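Rorkow Open Day Recordings: Handheld Gripper Set

Version 1.1
Released 19 December 2025
Maintainer: Yayra Acheampong, Pruvisora

Summary

This release holds the recordings made at the Rorkow open day in September. Visitors watched staff operate a pair of hand-held grippers at a table station, then took a turn themselves if they wished. All sessions were recorded from a head-height viewpoint. The station used no robot arm. Both grippers are moved by a person, one in each hand.

Contents

486 episodes, split as follows:

train: 900 minutes of video across all tasks, minus the held-out episodes
held out: 28 episodes, staff operators only

Each episode has one video file, one gripper log per hand and a text file with the task name. Files are grouped by operator number. Operator numbers were given out at the desk and are not linked to names.

Tasks

towel_rack: handle a folded towel at a wire dish rack, using both grippers
towel_fold: fold a towel in half on the bare table
cup_move: move a cup from one side of the table to the other
free: no set task, operator's choice

The towel and rack task was the main demonstration and has the most episodes. It needs both hands to close on the cloth at nearly the same moment. Where one gripper closes early the towel slides on the rack, and these episodes are kept and marked "slip" in the task file.

Station

The table top is white and stands inside a black metal frame. Each gripper carries a grey marker plate on top and is wired by a black cable. Visitors were asked to stand at the front edge and keep the marker plates facing up. Logs are written at 25 samples per second.

Known issues

The right gripper log is missing for the first group of visitor episodes. The video is complete.
Clocks on the two gripper logs can differ by one sample. Align on the start tone.
Some operators talk to the audience while working. Audio has been removed from all files.
The task name "free" was used by mistake for a few cup_move episodes. These were corrected in version 1.1.

Use

The set may be used for research and teaching. Visitors signed a consent form before operating. Do not try to identify operators. Please cite the release by title and version.

Related sets

Ďurica: same grippers, kitchen tasks, staff only.
Gonitz: earlier grippers, different log format. Do not mix the two without converting the logs first.

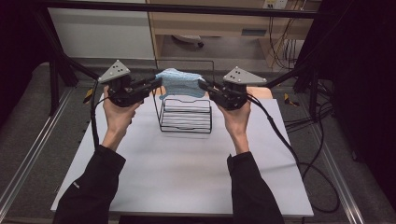

Figure 1. Task towel_rack, both grippers on the near edge of the towel.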